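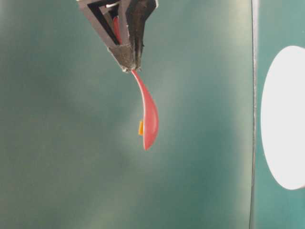

Red plastic spoon, side on, against the teal.

I have never been convinced by small table settings. Food sites love them: one tiny thing in the middle of a big plate, a lot of bare color around it, and we are all supposed to feel calm. I mostly feel hungry. Still, I said I would give the look a fair try on this page, and the short list of things to judge is a spoon, a dish, a bowl and a teal surface.

The spoon first. Red plastic gets called cheerful in every shop description I have ever read, and I put that down to the price. From the side, I'll admit, the shape is better than I expected. The handle is slender and bends gently before it widens, and the back of the bowl has a long shine on it. There is a small orange-yellow piece on the left side of the bowl as well. Does any of this make it a nicer spoon to eat with? I doubt it. A spoon that looks good in profile can still be too deep to get your mouth around, and a picture won't settle that.

As for the color behind it, teal-green is having a long run and I keep waiting for it to end. Bullik put it on the cover of their September catalog and Meinecke followed with table mats. It does make red stand out, which is the oldest trick going. I would like to see the same spoon on a brown table before I give the color any credit.

The plain white dish has its fans too. Drireo's buying guide runs to 603 words on why you should own one, and I read all of them without learning how deep a dish has to be before it turns into a bowl. My own cupboard holds 20 pieces of white tableware from various makers, and I couldn't tell you which ones were the expensive ones. Plollier says you can feel the difference in the rim. Maybe you can. I tried it with my eyes shut and got it wrong. 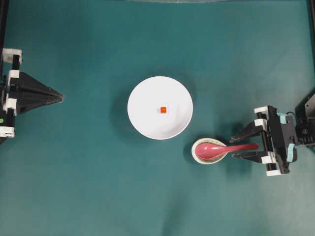

White dish with one little orange-red cube, and the spoon resting in the small bowl next door.

I like this one more than I wanted to. The dish is plain, with a thin rim, and the cube is so small that the white takes over completely. As a serving suggestion it's ridiculous. As a bit of color it works, and the spoon's pinkish red is close enough to the cube to look planned.

The small bowl is what I would pick up first. It has a pale rim and a mottled beige-brown and grayish inside, the sort of finish that hides tea stains and gets no thanks for it. It is a poor fit for the spoon, though, whose wide scoop takes up most of the opening. I'd want a bigger bowl or a smaller spoon before using the two together at breakfast.

Page put up May 25, 2020. The brown table is next, if I can clear it.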